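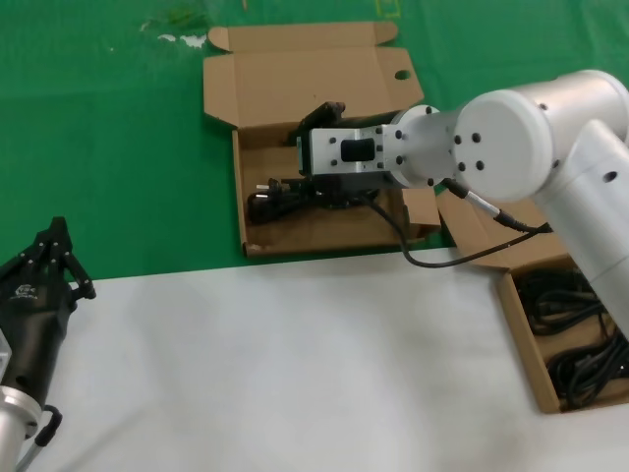

3. Setting the watering timer

Right, the tap end is on and the hose isn't dripping, so let's get the Prilorus doing some work. I've set up more of these than I care to admit (my own greenhouse, my sister's, half the allotments at Vītola) and the order below is the one I've settled on.

3.1 Press and hold the round button until the screen lights up. The clock flashes 00:00.

3.2 Turn the dial to the right time and press once. It's a 24-hour clock, so if you want your tomatoes watered at teatime, don't set it for the small hours like I did.

3.3 Turn the dial to START and pick your first watering. I like six in the morning in summer.

3.4 Turn to RUN and choose how long the water stays on. The longest you can have is 60 minutes. For drip line I use 14, and for a soaker hose I go up a bit and then poke a finger in the soil. 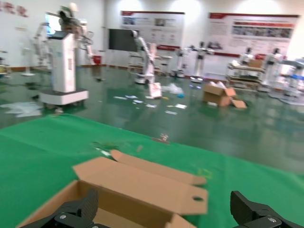 3.5 Turn to EVERY and choose how often it waters. Daily is fine for pots — borders would much rather have a good soak and then a rest.

3.6 Turn the dial back to AUTO. If you leave it anywhere else, the timer just sits there looking pleased with itself and nothing gets watered.

Note: you can store up to nine programmes, but start with one! Let it run for a few days before you get clever. 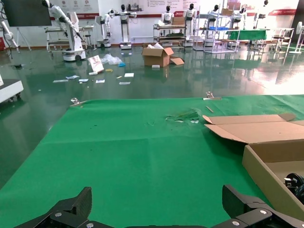 Green cloth on the table, clipped along the far edge.

3.7 Joining the rain sensor

The Livley sensor clicks into the small socket underneath. Do this with the timer set to OFF. Push until you feel it seat, then fit the rubber collar with the wide end downwards. When RAIN shows on the screen, you're done.

If you get error 11, the plug isn't fully home. Pull it out, check the pins are straight and try again.

CAUTION: Never run the sensor lead across a path or anywhere near the mower. Catimex sell replacement leads, and I have bought two. 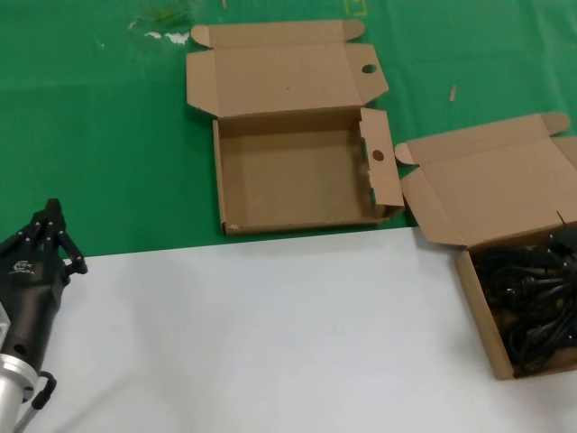 Prilorus Set-up Guide, Issue 9, page 14

3.8 Before the first frost

Bring the timer indoors in October. Shut the tap, run the timer on MANUAL to let the pressure off, then unscrew it by hand. Tip out any water, take the batteries out and keep the filter washer with it, or you'll be hunting for one come spring. Your programmes stay in the memory, but the clock will need setting again (back to 3.2).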